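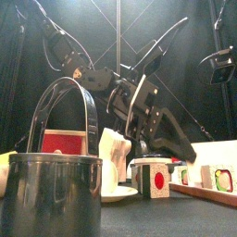

Flovimano toy rental: frequently asked questions

Last updated 24/07/2023

How does the rental work?
You choose a box from the catalog and keep it for 35 days. When the time is up, you send it back or swap it for another one. Boxes are sorted by age and by type of play: building, pretend kitchen, vehicles, music and puzzles.

What does it cost?
The Small plan is $35 a box and the Family plan is $47. The Family box holds more toys and can be mixed from two categories. Shipping both ways is included.

Do I pay a deposit?
No. We keep a card on file and charge it only for late or missing items.

Can I extend a rental?
Yes, once, for 7 days at no charge. Log in to your account before the due date and click Extend. If another family has already reserved the box, the button will be gray.

What ages do you cover?
Most boxes are for children from 18 months to seven years. The age on the label follows the maker's advice, so please don't order up for a younger child — small parts are the usual problem.

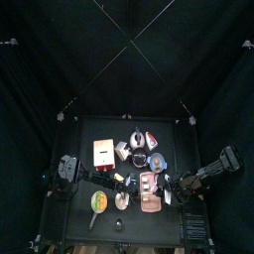

How are the toys cleaned?
Plastic and metal pieces are washed in warm water with mild soap. Wood is wiped down and left to air dry. Fabric goes through the washing machine. Anything with a battery compartment is cleaned by hand.

What if something breaks?
Normal wear is covered. Tell us what broke when you book the return, and put all the pieces in the bag marked Repairs. We charge for lost toys at half the store price.

Can I buy a toy we want to keep?
Usually. Prices are listed in your account under My Box. Toys from the Murín and Wudel lines can't be sold separately, as we rent those as full sets.

Where do you deliver?
Anywhere in the Arnutar area. Pickup is also possible at our front desk. From September we will add 52 zip codes north of the river.

How do I cancel?
Go to Account, then Plan, then Cancel. Your plan ends when the current box is checked in. We don't charge a cancellation fee, and your order history stays available if you come back later.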